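Lerkus Dish Soap, Unscented, Refill Jug
Item 108
Size: 154 fl oz
Sold by: Temcombe Home Supply

Smells like nothing. We get more letters about this than about anything else we sell, and half of them ask us to bring back the lemon. The lemon is not coming back. If you want your sink to smell like a furniture store, the Stirnico line is two shelves down and we'll happily take your money for that too.

Lerkus is a plain, clear, medium-thick soap for washing dishes by hand. It cuts bacon grease, it rinses without a long argument, and it leaves no perfume on the glass you're going to drink water out of. The jug has a handle and a pour spout that drips a little. Keep a rag under it.

One squirt in a full sink is plenty. People who grew up with watery soap tend to use four, and then write to us about the suds.
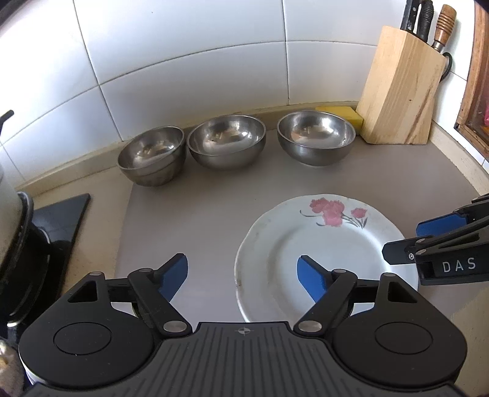 Can I use it on china with painted flowers around the rim?
Wash those pieces by hand in warm water with a soft sponge, and keep the scouring pad for the roasting pan. If the paint sits on top of the glaze, years of scrubbing will thin it no matter whose soap you buy.

Do not put Lerkus in the dishwasher. The label says so on two sides. Kwesi Amissah in our returns office has the photos of what happens to a kitchen floor, and he will not refund the floor.

Ships in a box of one or a case of 8. The pump is sold separately (item 900) and fits the old Ayaaba jugs as well, if you still have one under the sink.

Customer notes

"Does the job. Jug is heavier than my cat." Covadonga Carrasco

"Bought in March, still on the first jug. Cap cracked when I dropped it down the basement stairs, which I admit was me. They sent a new cap anyway." Comfort Ametepe

"Would like lemon." Kwame Sarpong

Page updated 10/30/12. Replacement caps are back in stock, white only.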